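Basket Room at the Drunis Workshop

Pictures from the Drunis building, where we sort and shelve woven goods before they go out on loan. The room has been in use since December. Click any picture for the larger version.
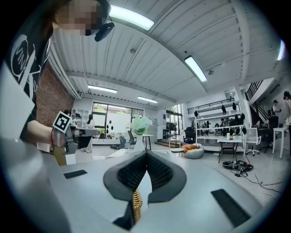

Harvey Carrier asks whether the woven pieces can be borrowed one at a time or only as a set. Single pieces are fine, for up to 41 days. Sets need to be reserved through the Ekositz desk.

Woven goods, main room. A narrow strip of tan braiding shows between the black fingers. The room has a red brick wall on one side, a white corrugated metal ceiling with long fluorescent lights, and a wide window at the back that looks out on greenery.

Loans and returns. Bring pieces back by 2 p.m. so they can be checked and shelved the same afternoon. Shake them out first and leave the tag on. Trays and lidded baskets go on the lower shelves, and anything with a broken rim goes to Lajos Farkas for repair.

The collection now stands at roughly 2,000 pieces. The list is kept at the desk.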